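Home | Schedule | Handouts | Lab Visits | Contact

Handout 6: Notes from the Bondbridge open day

These are my notes from the July visit, typed up for everybody who came and for the handful of you who had a clash. They follow the order of the afternoon, more or less, and I've put in the bits I kept wanting to shout over the noise in the hallway. Read them before you do the write-up, please!

Getting there and what we saw first

We met at the Bondbridge front desk and went straight up to room 404, which they've fitted out as a small apartment (couch, kitchen corner, real windows, real mess). I love this room. Most of the demos you'll see online happen at a clean table with three blocks on it, and then people wonder why the same robot falls apart in a living room. The group here works on household chores, and the software they run is their own, called Tzanetos. It takes in camera views from the robot plus the arm positions, and it gives back the next little stretch of motion for both arms.

Please don't write "the robot decides to open the curtain" in your reports. Write what goes in and what comes out. I'll be picky about this one.

Why cloth is such a pain

Remember the lecture on rigid objects? A mug has a position and a rotation, so that's six numbers and you're done. Now try that with a curtain. Every fold can move by itself, and when you pull in one spot the rest follows a bit later, or swings, or bunches up somewhere you didn't want. You can't write down the full state, and you mostly don't need to. What you need is a decent guess at where the free edge is and whether your fingers have hold of it.

Sheer fabric adds its own trouble – you can see through it. A camera looking at thin white curtains also picks up the building across the street, so a depth sensor may give you the cloth, the glass or something far behind. And windows are bright. Set the exposure for the daylight and everything under the sill goes black, the robot's own hands included.

The curtain demo

The Bondbridge people told us they had 702 practice runs on the curtain task, collected by a person steering the arms. They were nice and open about the failures too, and we spent a good 15 minutes just talking about those. Somebody in our group asked whether more data would fix everything. Good question, and I'd like you to argue it either way in your write-up.

Look at where the two hands are compared to each other, and think about what each one would have to do next. The right gripper is up near the gap in the curtains, higher and closer to the middle, with the left hand lower and out to the side, its fingers open. Then look at how much detail you get on the left hand against that light, and how much on the right arm.

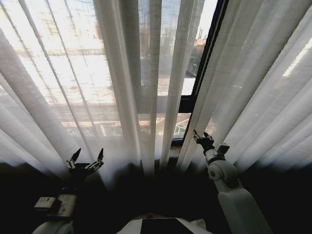 For your write-up

1. Two pages at most. Sketches by hand are fine, I like them.
2. Pick one moment in the curtain task and list what the robot has to know at that moment.
3. Say which sensor you'd add, if you could add just one, and where you'd mount it. "A better camera" won't get you far with me – tell me better at what.
4. Compare with the drawer-opening video from Grosulside that we watched in class. What's easier there?

Bring a printed copy to the next session, we'll swap and read each other's.

Last updated: July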